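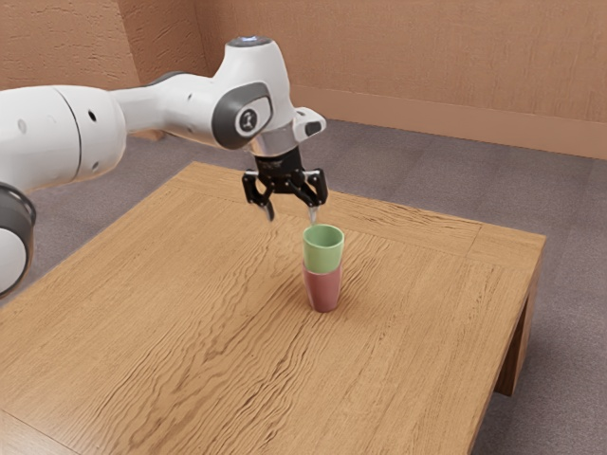
Source: Gruson simulation library, cup handling task. Rendered by Hadi Aoun.

Arkik Documentation > Cell Set-up Guide > Section 2: Planning and Budgeting

November
By Imad Sfeir

2. Planning and Budgeting for a Tabletop Cell

Complete this section before you place an order. It covers the arm, the gripper, the table and the spares. Installation and wiring are in Section 3.

You will need the Arkik planning sheet, a tape measure, and one sample of every object you intend to handle. If you buy through Javavholm or Sabbagh, ask for the blank quotation form as well. The line numbers match the ones used below.

2.1 Write down the task

1. Describe the task in one sentence. For the cell used in this guide, the sentence is: "Take the upper cup from a stack of two and hold it clear of the lower cup."

2. Measure the widest and narrowest part of each object. With nested objects, measure how far the upper one stands above the rim of the lower one. The green cup in our task sits high in the red one, which leaves plenty of its side to work with.

3. Enter the measurements on lines 1 to 4 of the planning sheet.

Note: Measure the objects themselves. Catalog sizes for cups are often given at the rim only.

2.2 Build the task in simulation first

1. Set up the table, the arm and the objects in the simulator at their real sizes.

2. Check that the arm can bring the gripper over the object from above with the wrist pointing down.

3. Run the task 200 times with the objects moved to a new starting position each time. Save the log.

4. Repeat with each gripper you are considering. Keep everything else in the cell the same.

Caution: A run that passes in simulation does not approve the cell for use near people. The risk assessment in Section 5 is still required, and its cost goes on line 19.

2.3 Choose the gripper

The gripper is the line most often changed after the first quotation, so settle it before you look at arms.

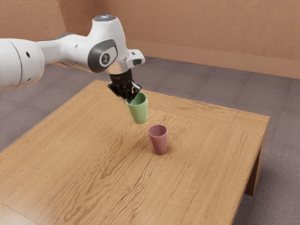 Hadi Aoun

Two types were compared for the cup task. The first is a two-finger gripper with a wide opening. The second is a hand with jointed fingers, seen holding the green cup by its rim over the lower one. The arm and the table are the same model for both.

1. Start with the two-finger type. In our price list it is entered at $1,379, including the mounting plate.

2. Compare the simulation logs. Look at failed grasps first, then at cycle time.

3. Move to the multi-fingered hand only if the log shows grasps the two-finger type cannot make. Ask for a separate quotation. The hand is priced by configuration and is not on the standard list.

4. Confirm with the supplier that the gripper bolts to the flange of your arm without an adapter. If an adapter is needed, enter it on line 9 and add its thickness to your reach figure.

5. Add the weight of the gripper to the weight of the heaviest object. The total must be under the rated payload of the arm.

Caution: Do not use the payload figure on the arm's label as the weight of the object you can lift. The gripper has to come out of that figure first.

2.4 Plan the table and floor

1. Choose a table that leaves clear space around the objects. The arm needs room to approach at an angle and to set things down away from the stack.

2. Check that the table does not rock. Carpet can hide an uneven floor. If the cell will stand on carpet, allow for a mounting plate under each leg.

3. Decide where the arm base will go. Allow 500 mm behind it for cables and for a person to reach the connectors.

4. Enter the table, plates and base mount on lines 10 to 13.

Note: Low tables are cheaper to buy but can need a lower base mount. Price the two together.

2.5 Spares and running costs

1. Order one spare set of fingertip pads with the gripper. Pads ordered later ship separately and are charged separately.

2. Order spare sample objects from the same batch if you can. A change of cup supplier can change the taper and the fit of the stack.

3. Enter the yearly software license on line 16. Do not include it in the purchase total.

4. Enter operator training on line 17, even if it will be done in house.

2.6 Check the total

1. Add lines 5 to 15 for the purchase total.

2. Add lines 16 to 19 for the first-year costs.

3. Attach the simulation log and send both to whoever approves the order. Keep a copy with the cell records. You will need the reach and payload figures again in Section 3.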